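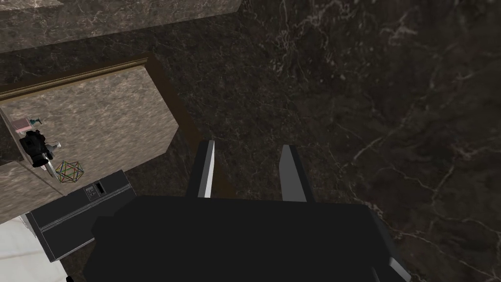

Dark brown-black marble with fine white and gray veins

Is dark marble a bad idea for a hallway floor?

Posted by pebbleandthyme

Hi everyone, first time asking, though I've been reading here since March and learned so much! We're redoing the front hall and the little landing by the stairs, and I have completely fallen for a dark veined marble, a brown so deep it's almost black, with pale branching lines running through it. My husband likes it too, which almost never happens with floors. The one we keep going back to is called Varkero and the shop will sell it polished or honed for the same price.

My worry is that we have two dogs, a gravel driveway and very hard water, and my sister-in-law says I'll be on my knees with a cloth every day until I'm old. Is she right? And does anybody know whether the veins are weak spots? Some of them look like cracks to me. Thank you so much in advance, and sorry this got long.

Posted by oldgroutline

Welcome! I've had dark marble in my entry for years and I still love it, so let me try to be fair to both you and your sister-in-law.

Go honed. Polished black-brown stone shows every paw print and every dried drop of water, and with hard water you'll get those chalky rings that drive people up the wall. Honed hides a lot of it (not dust, sorry, nothing dark hides dust). Gravel is the bigger enemy. Put a good long mat outside the door and another one inside, and shake them out more often than you think you need to.

As for the veins, they're natural mineral lines and most of them are perfectly sound. Run a fingernail across one. If it catches, ask the shop whether it's been filled, and look at the back of the tile for mesh. A filled vein isn't a disaster on a floor, but I'd want it in a corner and I'd want to know before I paid.

For cleaning I use a pH-neutral stone soap in warm water and dry it with an old towel. No vinegar, no lemon, no bathroom spray, ever! I etched a spot by the coat rack my first winter and it's still there, like a little moon. And please lay all the tiles out dry before anyone opens the adhesive. The heavy veining tends to turn up on some pieces and hardly at all on others, and you'll want to shuffle them around over a cup of coffee until it looks right to you.

Posted by Tomcat_60

get porcelain. looks the same from standing height and you can mop it with whatever

Posted by quietkettle

I wouldn't go as far as porcelain if your heart is set, but do ask for a spare box. We ordered 6 extra tiles and have used 2 already, one after a dropped skillet. Ours needed resealing sooner than the shop told us it would, too. Drip some water on it every so often, and if the stone darkens underneath, it's time. Try the sealer on a leftover piece first, as some of them turn dark stone darker still. Good luck, and do come back and tell us what you picked!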